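Échantillons gratuits Pirkico : mon colis est arrivé

23 juillet 2023

En mai, je vous avais parlé du formulaire Pirkico pour recevoir un assortiment de biscuits sans rien acheter. Plusieurs d'entre vous m'ont demandé si ça marchait. Le colis est arrivé avant-hier dans ma boîte aux lettres, donc je peux répondre.

Pour ceux qui n'ont pas suivi : Pirkico proposait 800 colis aux premiers inscrits. Il fallait remplir un formulaire avec nom, adresse et date de naissance, puis cliquer sur le lien reçu par mail. Beaucoup de gens ont oublié le lien. Sans cette confirmation, la demande n'était pas enregistrée, et le site ne prévenait pas. Regardez dans vos courriers indésirables, le mien y était.

Dans le colis, il y avait deux paquets de biscuits au sésame, format normal, et un bon de réduction valable jusqu'à la fin de l'année. Les biscuits sont corrects, un peu secs. Je n'en rachèterais pas au prix fort, mais avec le bon je me laisserai peut-être tenter.

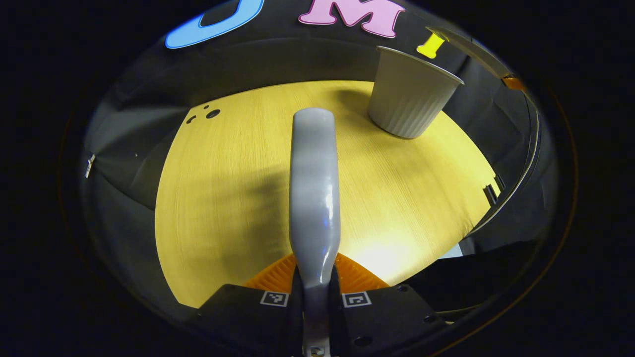 Côté délais, la page annonçait six semaines et j'en ai attendu plus de huit. J'avais écrit au service client entre-temps, on m'a répondu que les envois partaient par vagues. Lindalva Tavares, qui commente souvent ici, s'est inscrite le même soir que moi et n'a encore rien reçu. Si vous êtes dans son cas, gardez le mail de confirmation, c'est le numéro inscrit dedans qu'ils demandent.

Autre opération en cours : le jeu Fidach. On gratte une carte à l'écran, une fois par jour, et on gagne ou pas un sachet de thé en vrac. J'ai joué 24 fois et gagné 2 fois. Le deuxième gain m'a été refusé parce que le règlement limite à un lot par foyer, article qu'il faut aller chercher tout en bas de la page. J'aurais pu m'arrêter plus tôt. Le premier sachet est annoncé pour la rentrée.

Pour Bielecka (les confitures), l'offre est terminée. Le formulaire s'affiche encore mais le bouton d'envoi renvoie à l'accueil. Inutile d'essayer avec un autre navigateur, je l'ai fait.

Enfin, on m'a signalé Plillora, qui promet une box beauté gratuite contre 2 euros de frais de port. Je n'ai pas commandé. Il faut donner son numéro de carte et les conditions parlent d'un abonnement mensuel à résilier soi-même. Je le retire donc de ma liste, qui est à jour dans la colonne de droite.

Si vous avez reçu votre colis Pirkico, dites-le en commentaire avec votre date d'inscription, ça aidera les autres à savoir où en sont les envois.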